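Pala gripper comparison: progress report for January

Work this month stayed on the second task group, handling of small kitchen items with two arms. The first group (boxes and bags) was closed in the last report and its results haven't changed.

We are comparing two finger sets on the same arms and controller. The Fellau set is the one we started with. The Purba set has shorter finger plates and a stiffer spring. Both are rated well above the loads in this task group, so the comparison is mostly about shape and grip control.
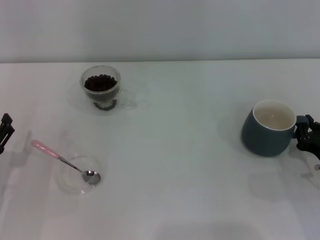 Handles remain the main source of failed grasps with the Fellau set. The fingers close well on a straight bar but tend to roll on a curved one, and the controller reads the roll as a finished grip. We lowered the closing speed and added a short hold before lifting. The dark mug, held by its handle in the right gripper, is now our standard item for this check, and the teaspoon with the pink handle is the standard item for the left arm. The planned total for the group is 400 trials, and 38 of the trials run so far had to be thrown out after a controller fault. They will be repeated at no extra cost to the project.

Spoon placement is slower than we would like. A small error in the wrist angle becomes a large one at the bowl end, and clear glass is hard for the depth camera. 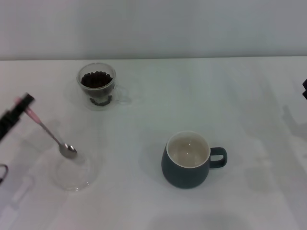 Will the clear glass items be dropped from the test set?
They stay in, and results for them will be listed separately so the totals can be read either way.

The wrist cameras were due for review this month too. They help with the last part of an approach, but at very close range the picture is out of focus and the controller gets little from it. We have asked for a quote on shorter-focus lenses.

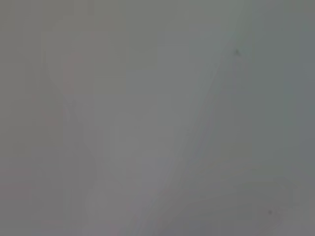 Pluvier wrote back that the lens change should wait until both finger sets have been through the full group, so that the camera stays the same for every trial. We agree and have moved the lens work to the next period.

Spending is within plan. The one open item is $2000 for spare finger plates, enough for 8 changes. We ask that it be approved by Friday so the Purba trials can start on time.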